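Dulgate Street Neighbors
Minutes, Saturday get-together, 26 August 2023
Typed up by Defne Bayram

Hi everyone, it's me again with the notes (Halvard had the pen last time and we all remember how that went, sorry Halvard!). I've put things in the order we talked about them, which isn't the order on the agenda, so bear with me.

Who came

Fourteen of us signed the sheet, plus a few kids who were mostly there for the lemonade. Halvard Halvorsen chaired. The Engström family sent word they were out of town but want to be counted in for the block party.

Last month's notes

Read and okayed. One fix: the speed hump goes by the mailbox at number 22, on the downhill side. I had it on the uphill side. My mistake.

Money

We have $1,425 in the account. The Bonlow bakery gave us $100 toward the party, no strings, and I've already written them a thank-you card that everybody signed before leaving. If you missed it, come by my porch before Tuesday. We're setting aside enough for the street closure permit and the porta-potty, and we'll look at what's left in October.

Block party

This took up most of the morning, and I loved every minute of it! The date stays as it was. We're closing the street from noon on, and Halvard is picking up the barricades in his truck. Long talk about music. The older crowd wants the fiddle duo back, the younger crowd wants a playlist, and we landed on both, with the fiddles first while people are eating. Potluck sign-up is on the clipboard. Right now we have six people down for potato salad and no one for anything green, so please think about that — I mean it.

There was also a back and forth over paper plates versus bring-your-own. We voted, nine to five for bring-your-own, with a short stack of paper ones for guests who forget. Games for the little ones will go on the lawn at the corner, same as last year, and the sack race is back by popular demand.

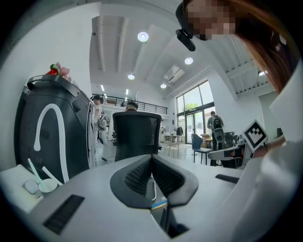
The storm drain

Still clogged. I called the city and got a ticket number, then called again and got a different ticket number. Halvard thinks it's the roots from the big maple, I think it's leaves, and we had a nice little argument that settled nothing. I'll keep calling. If water comes up over the curb again, take a picture and send it to me, and please don't go poking around in there with a rake.

Tool shed

The Vuvby ladder is missing from the shed. If it's in your garage, no hard feelings, just bring it back! We agreed to hang a sign-out notebook inside the door, with a pen on a string. The hedge trimmer needs a new blade and Halvard will price one.

Anything else

A question came up about moving the trash cans in earlier on pickup day. Mixed feelings, no vote. Two people offered rides to the clinic for anyone who needs one, see me for their numbers.

We wrapped up just before noon. Next get-together is in October, my place, and I'm making the plum cake.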